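The Women Who Bought the Wind

By Ladi Obi
Jul 29, 2019

My grandmother kept a rope with three knots behind the kitchen door, and as a child I was not permitted to touch it. She was not a sailor and neither was her husband. But she grew up in Prekstead, a harbor town where people used to believe that wind can be tied into a rope and sold.

The custom is old and it was known in many northern ports. A captain who was stuck in calm water went to a certain house and paid for a cord with three knots. When he opened the first, he got a light breeze. The second gave a strong wind, good for a long crossing. The third he should leave alone, for it held a storm.
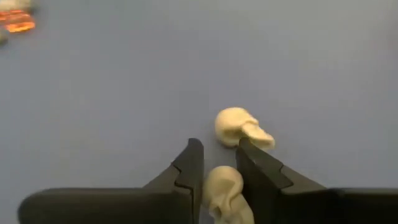

Who Tied the Knots

In Prekstead the sellers were nearly always widows. The parish book has a complaint from 1,833 households, or so the clerk wrote, but the town never had so many houses and I suspect he counted every person who could hold a pen. The complaint asks that the wind sellers be moved away from the church road. It does not ask that they stop. I find this detail very interesting, because it shows how the neighbors thought about it. They did not like to meet the widows on Sunday morning, but they still wanted the wind.

The last known seller was a woman called Savolainen, who lived above the rope yard with her sister. Her price was paid in salt or lamp oil. She tied her cords in the evening, with the window open, and she breathed on each knot before she pulled it tight. Some families say she also spoke a few words. Others say she was silent and only her sister talked.
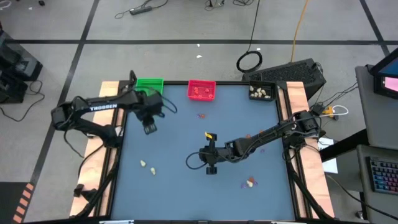
FOLKLORE & BELIEF

I wanted to hold a real one, so in May I traveled to the small museum at Jakavel. It owns 17 knotted cords, most of them hemp and one of them made from human hair. The hair cord has all three knots still closed. I asked if somebody had ever tried to open one, and the woman at the desk looked at me for a long moment and then gave me my ticket.

There is also a trade in new ones. A shop named Pruvilora makes roughly 1,000 cords each year and sells them with a printed card. They are nice work, in good cotton, but the card tells you to open all three knots while you make a wish. My grandmother would have been angry about that.
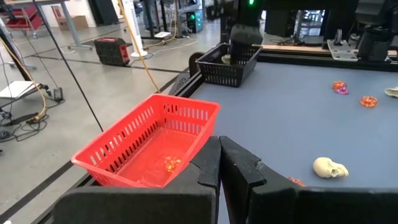
She explained the rule to me only once, when I was old enough to reach the hook. The first two knots belong to the person who paid. The third stays with the sea — you carry it, but you do not own it. When the trip was over, the cord had to go back to the seller or into a fire on land, with the last knot still closed.

Hers did not go back to anyone. It is in my desk now, stiff and gray with dust. Two of the knots have been opened at some time, and I do not know by whom. My mother thinks it was during the winter when my grandfather was late coming home from the mainland, but she was very young then and she is not sure.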